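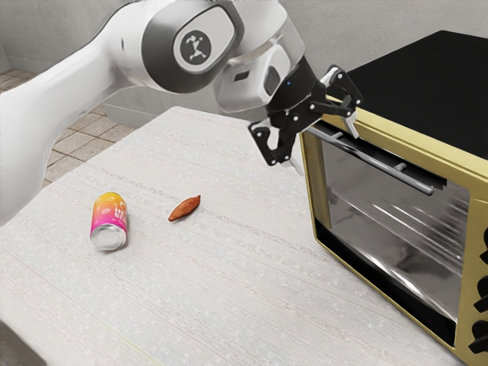
Toaster oven on the worktop, render

Ticket 403 — recipe pages return blank step list
Product: Vestolo (web)
Opened by: Wilma Van Dijk
Assigned to: Teodoro Malabanan
Status: closed

Wilma, 09:10
Since the October update, any recipe with more than 10 steps opens with the title and ingredients but no method. Shorter recipes are fine. Same result on my laptop and on the office PC. I have signed out and back in and cleared the cache.

Teodoro, 09:45
Can you send me one recipe number that fails and one that works?

Wilma, 09:52
362 fails (cheese and leek bake). The flatbread one with 6 steps works.

Teodoro, 11:20
Thanks. I get the same on 362. The steps are still in the database, so nothing has been lost. The page asks for them in two batches and the second request comes back with an error, which empties the whole list. Please don't re-save any affected recipes for now — saving from the blank page could overwrite the method.

Wilma, 11:31
I re-saved one before I wrote in. The Sönmez lentil soup.

Teodoro, 13:05
Restored from last night's backup. Check the salt line, there were two versions of it and I kept the newer one.

Teodoro, 15:40
Fix is live. Batch limit was set wrongly in the new config. Reload the page once.

Wilma, 15:58
362 and the soup both show in full. Print view still cuts off the last step.

Teodoro, 16:04
Separate fault — please open a new ticket for print. Closing this one.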